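Wovar pilot, packing line handling – progress report, December
Prepared by Oisín Carroll for Perihan Soylu, Minex fund 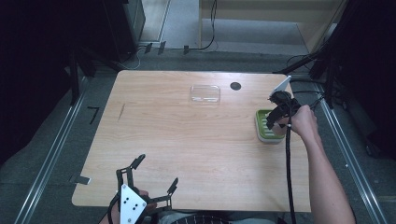 Where we are

The teaching stage is running. A person sits at a table with a gripper in each hand and does the job, and the recordings go to Jiltley, who turn them into something the arms on line 2 can use. Our staff had expected the future to involve less sitting at tables.

The soap dish and the clear container remain the main exercise. You asked in the last call why a packing plant needs 50 recordings of someone dealing with a soap dish. The ribs on the insert are good practice for the trays we ship, and a soap dish costs less to drop. Clear plastic stays on the list for the opposite reason: the software dislikes it, and most of what we pack is made of it.

What has changed for the people

Five packers have now been trained as demonstrators, all from the day shift. They do 20 minutes at a stretch and then go back to the line. We started with longer turns and stopped after complaints about wrists, which were fair. I tried a full hour myself and signed my timesheet left-handed.

Two things we did not plan for. First, packers who had done the job for years found they could no longer explain it. Slowing down enough to be recorded made them clumsy, and one of our fastest people asked to be taken off the rota until she had forgotten how she did it. She is back on, and her recordings are the ones Jiltley asks for.

Second, the pay question. Demonstrating was classed as training, which pays less than packing. So we were offering our most skilled people a small pay cut to teach a machine their job. They noticed this sooner than management did. The rate has been matched from the start of this month, and the difference comes out of the contingency line.

No one has lost hours to the pilot. The written promise on this runs to the end of the grant, and the packers have asked what happens the day after. I have passed the question up, where it is resting comfortably.

Problems

The gripper cables are a nuisance. They pull on the hand during longer reaches, and demonstrators end up working around the cable, a habit we would prefer the arms not to inherit. Uçar have quoted for an overhead support – the quote is with purchasing.

Saturday sessions have been dropped. Sign-up was poor, even with lunch.

Next period

Night shift training, starting with whoever asks first. Trays from the actual line in place of household goods. A decision on the cable support, and a written answer on hours that I can pin up in the break room.

Spending is within budget apart from the pay adjustment described above.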